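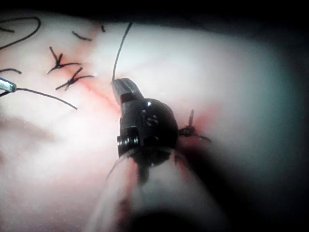
*Stitches partly in, black thread on a pink-red seam.*

**Thread: Absorbable or not? First surgery in the family**

**womombridge_ann** wrote:
My mother goes in this January and I've been reading far too much (you know how it is at night!). Her leaflet says she may get stitches that dissolve by themselves. Has anyone had those? I keep picturing them giving way when she sneezes, bless her.

**Bimla Tripathi** wrote:
Oh Ann, I had them and sneezed plenty. Mine took roughly 30 days to go, and the itching was the worst of it. Soft cotton waistbands, and a little pillow for the car ride home!

**rodari1408** wrote:
Can't agree on "just itching," sorry Bimla. Two of mine poked out and got sore, and I'd have the ordinary kind again any day. At least somebody looks at you when they come out.

**Bimla Tripathi** wrote:
Fair enough, dear, though I'd still skip the extra trip. Ann, ask the nurse which kind she's getting and write it down.

**womombridge_ann** wrote:
Will do, thank you both. Pillow is already by the door.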